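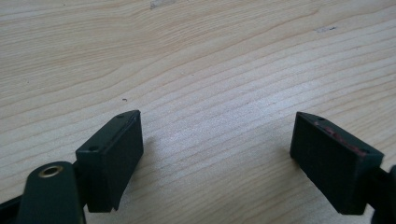 Figure 7. Hand-held gripper with the fingers apart over a wooden tabletop, view from the tool's own camera.

4.2 Recording procedure
The student teams in the Gitero course each built one hand-held gripper from the same set of drawings and used it to record short table tasks. Every recording began with the fingers open and nothing between them, as in Figure 7. The opening view served as the reference for the distance between the two fingers, which was later used to estimate the width of a grasped object. Both finger blocks had to be visible in full view before a team could proceed.
Each team submitted 35 recordings, of which 20 were used for training and the remainder for testing. Recordings in which a hand covered the fingers were removed by the second reader (N. Soylu) before the split. The teams did not receive the test results until the written reports had been graded. Differences in finger mounting between teams were not corrected, and their effect on the width estimate is treated in Section 5.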